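# Trostus Folding Kit: Questions We Get

Last updated April 20, 2025

Most of these came in by email. A few came in by phone, at length. The answers are by Freya Tunstall and Jihad Hourani, who build the kits and also pick up the phone, so you may as well read them here first.

## Before you buy

### What is it, in plain terms?

Trostus is a tabletop arm with a soft two-fingered gripper and a small camera at the wrist. You put a garment on the work surface, the arm finds an edge or a corner, pinches it, and folds. It is sold as a kit to print shops, uniform rooms, and anyone else with a pile of shirts and no wish to touch them.

### Will it do my laundry?

It will fold your laundry. Washing, drying, and finding the other sock remain with you.

### How fast is it?

A plain T-shirt takes 96 seconds with the factory settings. Yes, you can do it faster. So can a bored teenager. The difference is that the arm will still be folding at the same speed after lunch, and it has no opinions about the radio.

### What can it fold?

T-shirts, jerseys, tank tops, pillowcases, hand towels, and aprons if you tuck the strings in. Long sleeves work but need the extra fold turned on under Garment > Sleeves.

### And what can't it fold?

Fitted sheets. Please stop writing to us about fitted sheets. Also bras, anything with a hood, and sequins, which the camera finds upsetting.

### Can I try one first?

We rent the full kit for 30 days out of the Lultstead shop. If you buy it afterward, the rental comes off the price. If you return it, please return all of it. We are still missing a power supply from August and we know who you are.

## Setup

### What sort of table do I need?

Flat, steady, and at waist height. The arm clamps to any edge up to 3 inches thick. Folding tables with the wobbly center hinge are a bad idea, and we say this as people who shipped our first demo on one.

### Do I have to use the mat?

You need a plain, matte cloth surface that doesn't match your garments. The mat in the box is fine. A tablecloth pulled tight is also fine. Bare glass and varnish are not: the shirt slides away as the fingers close, and you get to watch the arm chase it.

### How long does setup take?

Cristian Huaranga at Abou Jaoude, who resells the kit, does it over a cup of coffee. First-time owners should set aside an afternoon, most of it spent on calibration. Don't skip the calibration. The arm will run without it and will confidently fold the air next to your shirt.

## Everyday use

### Will it tear or mark the fabric?

The fingers are made to give a little when they close. On the standard grip setting we haven't had a tear in cotton or polyester. Silk goes on Light. A pinch can leave a small crease, which relaxes or doesn't, much like the rest of us.

### Does it mind prints and numbers?

Cured prints are fine. Fresh ones aren't, so let the ink finish before you feed it anything. Heavy vinyl numbers are stiff and can spring a fold open; choose Jersey mode, which folds around the number.

### It picks up two layers when I wanted one. Why?

Usually the approach height is too low. Raise it one step in Grip > Height and try again. If you wanted two layers and keep getting one, do the reverse. Izzati Sitompul wrote a longer note on this in the manual, with a table, and would love for somebody to read it.

### Can I leave it running overnight?

You can. It stops by itself after 100 garments, or after three failed pinches in a row, whichever comes first. It's usually the pinches. Plan on a modest pile in the morning.

### Do the fingertips wear out?

Yes. Replace the pair when they start to feel slick. Spares are sold in the Atar parts store, and swapping them takes one screw, which will roll under the table.

### Who do I contact when it breaks?

Wissam Awwad handles repairs. Send the error log and a short note on what the arm was folding at the time. If it was a fitted sheet, say so; he'll find out anyway.

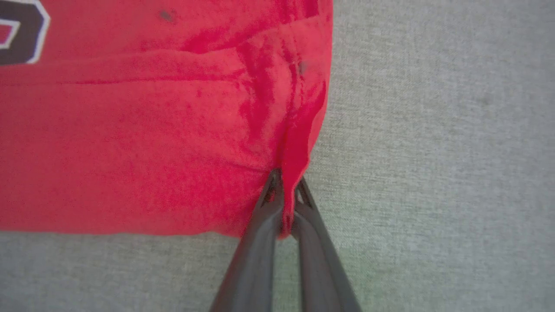
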